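Bundia Work Table in Black: Long-Term Review
Home > Reviews > Workroom Furniture
Posted Feb 2, 2022
Price paid: $696
Model: 2369, black top, straight legs
Bought from: Rai, the Flevside store

I run a small mail-order business in secondhand teapots out of what the floor plan calls a family room. Teapots come in wrapped in paper, get unwrapped, get washed, get photographed, and go out again wrapped in paper. If you work out how much of that involves tea, the answer is almost none. It is a paper business with a ceramic sideline.

So I needed a table. The old one was a Zudska, a folding thing with a cream top and a hinge down the middle that collected grit all year and released it whenever somebody leaned. It did one thing well, and I'll get to that. In September I replaced it with the Bundia, which costs a good deal more and doesn't fold, and I've now been working at it for 5 months.

The Top

You are paying for the top. It's long, it's flat, and in the store it is the blackest piece of furniture you've ever wanted. Under the lights at Rai it looked like something a surgeon would own. I put my hand on it, took my hand away, and saw a perfect print of my hand, and I'm sorry to say I read this as a sign of quality.

At home the top shows everything. It shows dust. It shows the places you wiped the dust. It shows a light streak if you drag a carton over it, and the streak stays. Some of these marks come off with a damp cloth, some come off with the cloth and a little dish soap, and some are now part of the table, and you find out which kind you've got by scrubbing until your arm hurts. Depending on where the window is, it can look dull from one chair and shiny from the next, so you can clean it to your satisfaction, get up for a glass of water, and come back to a different table.

The care leaflet says to use "a soft cloth and gentle attention." I have given it a soft cloth.

None of this affects how it works. It's a flat surface and it stays flat. I've had a full crate of stoneware on one end, with nothing on the other, and it didn't tip or bow. The maker's limit is 200 pounds spread evenly, and I have never spread anything evenly in my life, so take my experience as a bit of a stress test.

Sorting on It

I bought black for looks and ended up liking it for a reason that isn't in the brochure. White paper on a black table is very easy to see.

A lot of my working day is scrap. When a parcel is unpacked, there's a heap: tissue, torn paper, strips of bubble wrap, crumpled bits too small to wrap anything but a lid. The good pieces go back in a carton for reuse and the rest goes out. On the cream Zudska this was like looking for a polar bear. Small scraps disappeared into the tabletop and then turned up in the bottom of a customer's parcel, looking like I had packed a teapot in confetti. On the Bundia every last shred announces itself. You can pick through a pile quickly, pinch up the little ones, and know when you're done.

It works the other way around too, and this is where the Zudska had its moment. Anything dark vanishes. I lost a black rubber foot off a tray for most of a week, and it was on the table the whole time. Black bubble wrap is nearly as bad. It lies there under the white paper minding its own business, and you only know you have any when you lean on it and it pops. If your work involves black screws, black thread or black anything, get the table in another color, or get a tray.

The other thing about sorting is static, or whatever it is. Tissue clings a little. Sweep the edge of your hand across the top and the big pieces go along and the tiny ones stay right where they were. I've tried a dustpan brush, a dryer sheet (greasy, don't), and a squeegee. Fingers are still fastest. I have accepted this as my trade.

Height and Legs

The height is fixed, and it's fixed for somebody sitting down. I pack sitting, so it suits me fine. My knees clear the underside and I can reach the back without getting up, as long as whatever I want is in front of me and not down at the far end. The table is long enough that I have thought about a chair with wheels. If you pack standing you'll be bent over like a question mark, and you should look at the taller version, which Rai didn't have on the floor and didn't seem sure existed.

The legs screw on with the key supplied. It took me an evening, including the portion of the evening I spent attaching one of them to the wrong corner. They're all the same leg. I still managed it. Each foot has a little leveling pad that turns by hand, and on my floor, which slopes toward the kitchen, I needed all the turn they had. Once leveled it hasn't wobbled. I retightened the bolts once, around Christmas, and they didn't need it.

Edges and Underside

The front edge is square and a bit sharp for the first month. Then either it softens or your forearms toughen up. I lean on mine all day and have stopped noticing. There's no lip at the back, so if you shove a pile of paper away from you, it'll go down between the table and the wall, and it'll live there until you move. I keep mine pushed right up to the wall and things still get through. I don't know how.

There is no drawer and no shelf. For $696 I did feel there could have been a hook.

Noise

This gets left out of table reviews, so I'll put it in. It's quiet. Set down a teapot on the Zudska and it sounded like you'd dropped it on a drum, which is not what you want to hear with a teapot in your hand. The Bundia makes a short dull sound and that's it. I put my heart rate down as a feature.

Things I'd Want to Know Before Buying

It comes in one very long carton. Measure your stairs. Measure the turn in your stairs. I measured the stairs.

The smell goes away after a few days with a window open.

Packing tape pulls off clean if you get to it the same day. Leave it overnight and there's a gummy stripe that turns gray with dust and is visible from the street.

Don't cut on it. I cut on it. A box knife leaves a fine pale line, and you'll look at that line every morning. Get a cutting mat when you get the table and save yourself the feeling.

Cartons with staples in the bottom should be lifted and never slid. See previous remark about looking at lines.

Customer service for Bundia answers email in a couple of days and is polite. I asked them about the streaks and they told me the surface "develops character." I asked if it could stop.

Who It's For

If you want a black table that will look good in a photograph, buy this one and never put anything on it. If you do messy work with light-colored material, paper or tissue or cotton or plaster bits, it's a very good working surface and I'd buy it again, although I'd ask for money off. If you're a person who can't leave a smudge alone, please don't. You'll never get anything packed.

Ratings

Stability: very good
Looks in the store: excellent
Looks at home: see below
Ease of cleaning: easy to clean, hard to get clean
Finding small white things: excellent
Finding small black things: good luck
Value: fair, would be better with a hook

Photos
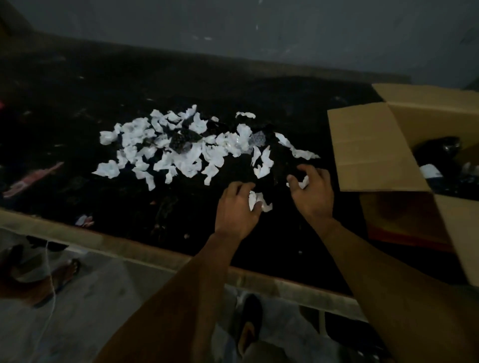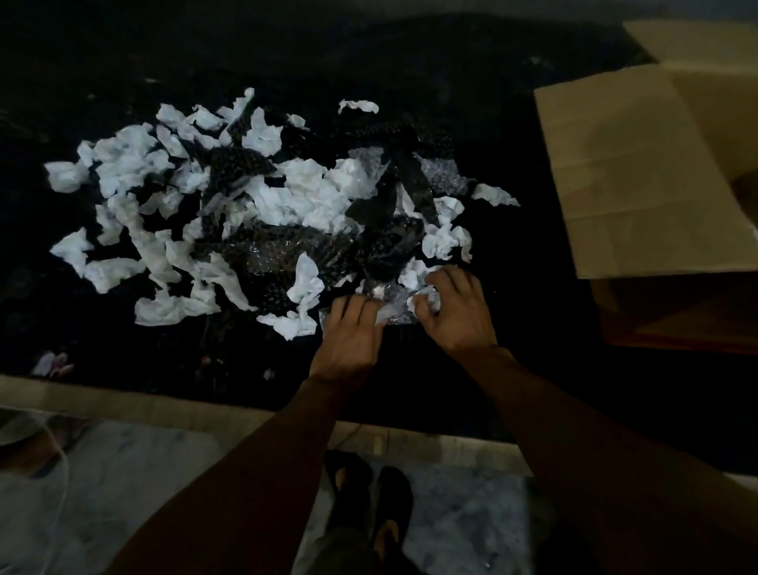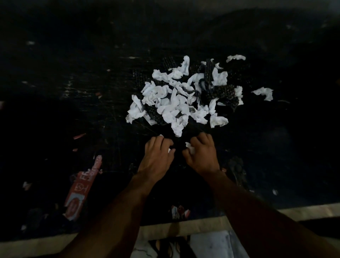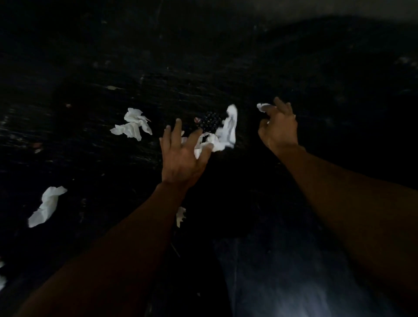 Crumpled white paper on the black top, mid-sort. The open cardboard box is in the first two.

Update to the comment about the taller version: Rai in Flevside has since told me over the phone that it can be ordered, that it takes a while, and that the leg set isn't sold separately. I haven't seen one in person. The person on the phone hadn't either.

Filed under: tables, packing, workroom, black furniture and its consequences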